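Sheets on the practice beds never stay smooth – what am I doing wrong?

Posted in Laundry, Linens and Bedding
371 views

Maricruz Cuautle

Okay, I need help from people who know more about fabric than I do, so pretty much everyone here.

I look after the linens for a big shared hall where folks come in to practice household stuff, mostly folding cloths and making up beds. I said yes to this in June thinking it would be a couple of loads of wash and a cup of coffee. Well! The sheets are driving me up the wall. We have green ones for everything, and they go on fresh out of the dryer and by mid-morning they look like someone slept in them for a week. Then the small cloths go on top, and they don't fold right either, and people blame the cloths when I'm pretty sure it's what's underneath.

What I've tried so far: a smaller load, less time in the dryer, fabric softener (worse, everything slid), and ironing one sheet by hand, which took me forever and I will not be doing that again. They're a cotton blend, as far as I can tell. The tag came off ages ago. I bought them as a batch from Bristar, the closeout place, so there's no matching them now and I'd like to keep them going if I can.

Green sheets, wrinkles and all, on a bed and on a table.

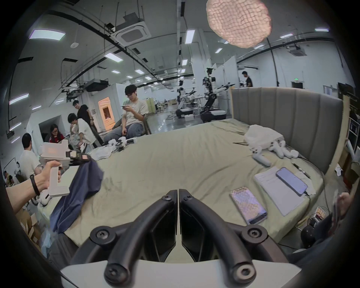
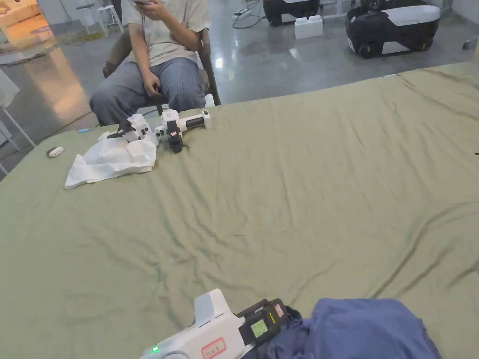

My other problem is that everybody puts things down. Phones, bags, paper, cloths they're finished with, chargers, you name it. I love these people, but a bed is not a shelf! Every time somebody picks something up or leans over to grab a cord, the sheet moves a little more, and I don't have enough hands to go around smoothing it after them.

So two things, I guess. How do I get the wrinkles out without an iron, and how do I keep the sheet put once it's flat? Would a fitted sheet be better even on something that isn't mattress shaped? I can sew a straight line, and that's about the limit of my talents, so please nothing with darts.

Dennis Wanyama

I did hotel laundry for 9 years so this one is right up my alley.

First, your sheets are sitting in the dryer too long after it stops. I know you said you cut the time down, but the time isn't the trouble, it's the sitting. A warm sheet in a heap sets its wrinkles as it cools, and then you're stuck with them. Take them out while there's still a tiny bit of damp in them, get somebody on the other end, and snap it hard between you, long way first and then across. Fold it in half, hang it over a rail, and leave it alone till it's dry. We did hundreds this way and nobody came after us with an iron.

For the ones already on, get a spray bottle with plain water on the fine mist setting. Move all the stuff off first (all of it, phones especially). Mist the sheet, pull it tight from the corners, and smooth from the middle out with the flat of your hand. Then go have your coffee. It'll pull itself flatter as it dries. If the creases run on a diagonal, the sheet is being pulled from one corner, and no amount of misting will fix that until you let that corner go and start over square.

As for keeping it put, bed and table are different jobs. On the bed, tuck the foot first, then do hospital corners, then the sides. On a table I'd skip fitted altogether. Get a non-slip pad, the kind for under rugs, cut it a couple of inches smaller than the top all around, and lay the sheet over that. The grippy mesh kind is fine. I had a roll of the Durkeck one and it was still going when I left.

And quit the softener. It leaves a coating, which is your sliding right there. Run them once with a half cup of white vinegar in the rinse and no softener. Might take two washes if you were heavy handed with it.

Rozália Vávra

Just buy new ones. Life is short and closeout sheets are thin. Wrinkle resistant microfiber, dark color, done. I have it on both my beds and I haven't ironed since my kids were small.

Jarlath Quinlan

I'd hold off on buying anything until you try what Dennis said about the rug pad. I use one under the cloth on my cutting table and it made more difference than any washing trick.

If you want the table ones to be really tight, here's a straight-line project for you. Fold over each edge an inch and a half, sew it down to make a tunnel, and leave the corners open. Run a cord through all four sides, put the sheet over the table, and pull the cord snug underneath. Tie it off with a bow, or use one of those spring toggles from a jacket. It comes off for the wash in ten seconds. Prewash first, or it'll shrink on you and then the tunnel puckers. Ask me how I know.

For the clutter, put a side table or even a rolling cart by each bed, and run one power strip to it. My sister-in-law's quilting group had the same trouble with phones on the fabric, and what fixed it was moving the chargers. People will walk to wherever the plug is. A laundry basket for the finished cloths would help too, somewhere they can reach it without leaning across the bed.

One thing I'd ask, what size are the sheets compared to the table? If they barely hang over the side, there's no weight to hold them down and the cord is going to be your best bet.

Maricruz Cuautle

Oh, these are great, thank you! Dennis, guilty on the dryer. I start a load and go do six other things, so yes, they sit. I'm trying the vinegar tonight and I've got a helper lined up for the snapping part.

Jarlath, I haven't measured the overhang, I'll do that tomorrow when I'm in. I do have cord left over from some curtains, so I may make one up and see how it goes before I do the rest. And yes to moving the chargers, I can't believe I didn't think of that.

Rozália, I hear you, but I've got a closet full of these green things and I'm stubborn.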